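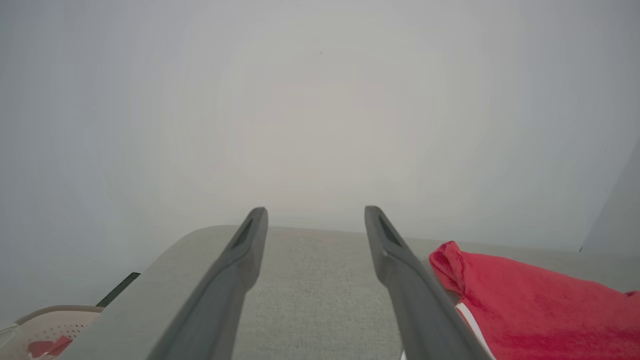 Gripper at the seat, red towel on the right, basket down on the left.

4 min read

Thread: Lernix arm on the linen round, what changed for us

foldline_dee
Posting this for anyone whose site is on the list. I work the linen round at Trevstead, which is short-stay apartments run by Alcantara. We have had the Lernix unit since March. It goes into the apartment after checkout, picks soft items off the furniture and puts them in a basket. An attendant is assigned to it the whole time. Before, the attendant did the picking up and stripped the beds. Now the attendant strips the beds while the arm does the living room, and clears whatever it gets stuck on.

My hours are the same. The work is different. I bend less and I wait more. My shoulder is better than it was in the winter. I also get called over in the middle of a bed more often than I would like, and then I have to start the corners again.

The part I would warn people about is the log. Every stop needs a reason code and the attendant enters it. That was sold to us as one tap and it is four screens.

backstairs77
What happens to headcount? That's the only question at our place. We have a Ferkenum contract and they are quoting 3 attendants per 50 apartments with the arm. We run more than that now. No one has said what happens to the difference.

foldline_dee
Nobody was let go here. Two people left on their own and were not replaced. Make of that what you want.

backstairs77
I make of it that you lost two jobs.

northdock
That is a bit unfair. We couldn't fill linen jobs at our building for most of last year, arm or no arm. If two people leave and the round still gets done before check-in, I don't see it as a loss to the ones who stayed. I do agree somebody should put it in writing.

backstairs77
The ones who stayed are doing beds, stops and a log for the same rate. If the job changed, the rate should be looked at. I'm not against the machine. I'm against it being brought in as "help" and then turning into another thing on the sheet.

sizwe_n
Sizwe Naidoo, shift lead at the same site as Dee. Dee knows I read this board so there is no surprise here. On the rate: I asked for a machine attendant step on the pay scale and it is with Alcantara now. I don't have an answer yet. On the log: agreed, four screens is too many, and I have asked for the three most common reasons to be on the first one.

I wanted to say something about picking, because people imagine towels and a lot of what we find is guest clothing. Towels are house linen and go straight in. Clothing is lost property and has to be bagged with the apartment number. The arm does not make that decision. The attendant does, from the tablet or by walking over. So the attendant is still the one who has to look.
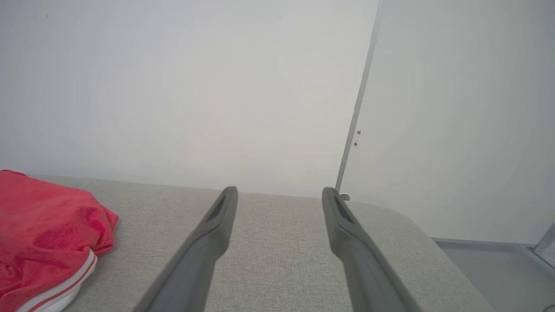 Fingers open over the gray seat. The red item at left has striped white trim.

sizwe_n
On something like this I tell people to stop the arm and go look. Red on a gray seat is easy enough to find, but from the tablet you get a mound of fabric and a bit of trim, and the trim is what tells you to check. If it turns out to be clothing, bag it. It takes less time than pulling it out of a load at the other end.

washhouse_ed
Laundry side here, different company. The sorting matters more to us than the picking. Last Friday we got a basket with reds mixed in with white bath sheets and the whole load came out pink. That was from a hand-picked floor, so I can't blame a robot for it. But when a person fills the basket they will sometimes put the reds on top or tie them off. Does the arm do anything like that?

foldline_dee
No. It drops things in the order it picks them. I sort by color at the cart before anything goes down the chute. I did that before too, but I used to do half of it in my head while I was picking up. Now it is a separate job and I do it standing at the cart in the hallway.

washhouse_ed
Then that should be counted as time. On our side, sorting is timed.

northdock
Does anyone have numbers? Our manager keeps saying it pays for itself.

sizwe_n
I can give you stops for the first full month. 532 stops with a code entered, and 400 of those were cleared by the attendant without calling anyone. The rest went to me or to Lernix support. I don't have the old way to compare it with. We never logged a person dropping a towel.

backstairs77
See, that bothers me. Those codes have a name on them. At our place, stop counts were going into reviews inside of a month.

sizwe_n
Ours have the attendant's login on them, yes. They are not used in reviews at Trevstead. I would support having that written down.

foldline_dee
I'd like that too. Sizwe is fine – the next shift lead might not be.

northdock
Going back to the waiting. What do you do while it works, if the beds are done?

foldline_dee
Bathroom restock, then the kitchen check. You can't leave the apartment while it is running, so on the small units I sometimes stand there. Some of the others like that part. I don't. I would sooner pick up the towel myself and go next door, and there are days when I do exactly that and code it as "manual."

backstairs77
Is there a limit on how many manuals you can enter?

foldline_dee
Not so far. I'll post again if they add one.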